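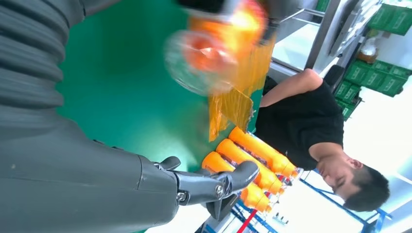

Aoife Mulligan asked us whether someone who has never written a line of code can teach a two-handed robot to pick up a bottle. With the Ratska Teaching Kit the answer is yes, and most new operators record a usable demonstration in their first session.

Ratska Teaching Kit
Item 354
Made by Ostness

The kit gives you two ways to show a task. In hand guiding, you press the release on the forearm, move the arm where you want it, and close the fingers with the thumb switch. In remote control, you stand at the operator station and the arms follow your hands. Both methods save to the same file type, so you can mix them in one task.

Bottles on their sides are a good first job. They roll, the labels wrinkle, and the grip has to land on the body and stay off the cap. Record the pick from several starting positions. Have a second person reset the table between takes. 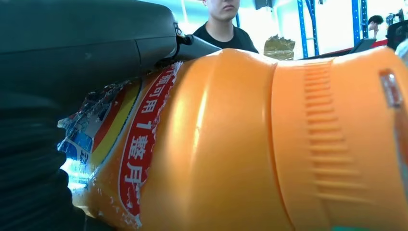

Side grip on a bottle body, wrist view.

Wrist views and the head view are recorded together with joint positions and finger force. Playback runs at full or half speed. A bad take can be trimmed or thrown out at the station before it goes into the training set.

What you get
Operator station with 2 hand controls
Forearm release switches, left and right
Foot pedal for start, stop and discard
Gelside recording software, 1 seat
Cable set

Storage: 36 hours of recording
Station weight: 57 pounds
Warranty: 8 months

For tasks that need both hands, set the left hand first and let it steady the item while the right hand closes.

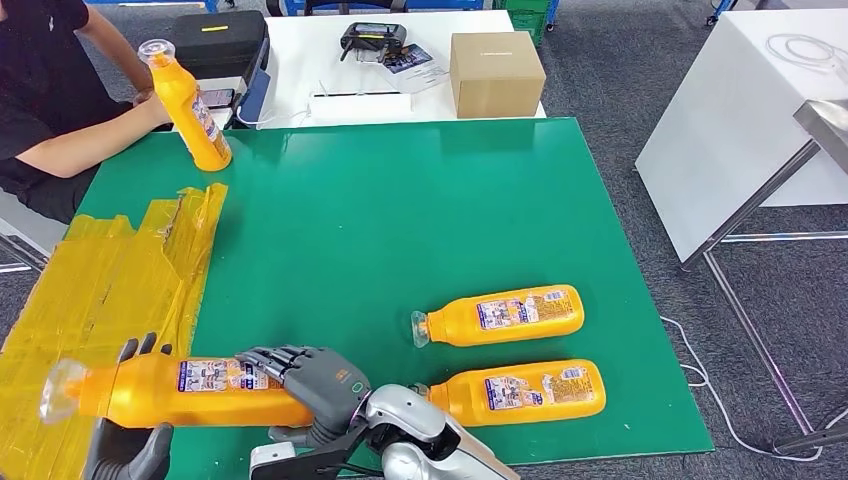
Keep the left hand still until the right has a firm hold, then move them together. New operators tend to rush this step, and the takes come out jerky. Slow, even motion trains better.

The Conceição mounting plate is sold separately. Orders placed in December ship after 3 January 2018.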